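Home | News | Projects | Workshop Hours | Contact

Shared workshop releases build notes for bin-sorting robot cell

June 14, 2024
By Raffaele Monti

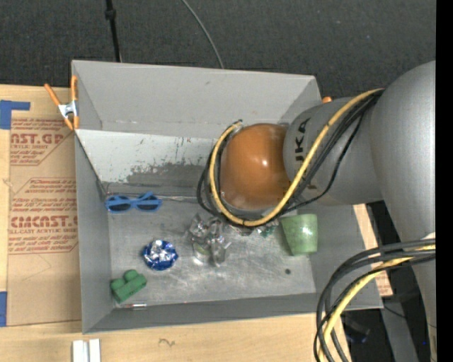

TIVDALE – The Nollilcombe shared workshop has published the complete build notes for Plustetti, a bin-picking cell assembled by its members on evenings and weekends since November. The release covers the mechanical layout, cable routing, control software and test log. All files may be copied and modified for non-commercial use.

Plustetti is a fixed-base cell. A six-axis industrial arm, bought used, reaches into an open-topped gray bin on a wooden table and removes mixed household items one at a time. The members set out to learn how far a secondhand arm and a modest software stack could be taken on objects that had not been sorted or modeled in advance.

Test objects are chosen to be difficult in different ways. The current set includes blue sunglasses, a green toy building brick, crumpled clear plastic, a round piece of blue foil and a pale green tapered cup. Clear and reflective materials remain the main source of error. Depth readings on clear plastic are often missing or displaced, and the planner then selects a grasp point behind the object or on the bin floor.

"The brick is easy and the foil is not," said Ionuț Pană, who wrote the grasp planner. "We log both the same way. A failed pick is stored with its depth data and the planned pose, so it can be replayed against a new version of the code."

The published log contains 433 pick attempts made with software version 19. Each entry records the planned approach angle, the contact position, the result and a short operator note. Attempts stopped by the operator are kept in the log and marked as stopped. No success rate is given in this release. The object set changed twice during the logging period, and the group considers a single figure misleading until a fixed set has been run from start to finish.

Cable routing took more time than any other mechanical task. The yellow cable and the bundle of black cables run along the outside of the arm, with slack left for wrist rotation. In an early arrangement the loops were too short and pulled tight when the wrist turned toward the near wall of the bin. The notes give the loop lengths now in use, the tie points, and the joint limits set in software to keep the wrist inside the safe range. Members copying the layout on a different arm should measure the slack again at each end of travel.

The bin is not bolted down. It is held in position with spring clamps, which allows it to be moved or exchanged between sessions. After any change, the bin position is measured again using a four-point touch-off routine that takes less than a minute. Marks and scratches on the bin floor have been left as they are. The background model is rebuilt from an empty bin at the start of each session, and worn areas are included in it.

Work on guarding is in progress. Cast acrylic sheet will be used for the side panels and will keep its protective paper until the panels are cut and drilled. Until the guard is installed, the arm runs at reduced speed, one member stays at the stop button, and no one reaches over the table with the drives enabled. These rules are printed in the first section of the notes and apply to visitors as well.

The control software is written in Python, with a small motion server in C++. Trajectories are checked against a simple box model of the bin before they are sent. The checker, named Tkachenko in the source tree, rejects any path that brings the wrist within 50 millimeters of a bin wall. The gripper has a separate limit, set per tool. Both values can be changed in the configuration file – the group advises against lowering either one before the touch-off routine has been repeated.

The next stage is a fixed trial of 100 picks on an unchanged object set, to be run once the side panels are in place. Results will be added to the same log, in the same format.

The build notes, parts list and log are available at the workshop's front desk and on the Projects page. Corrections can be sent through the Contact page and should quote the section number and software version.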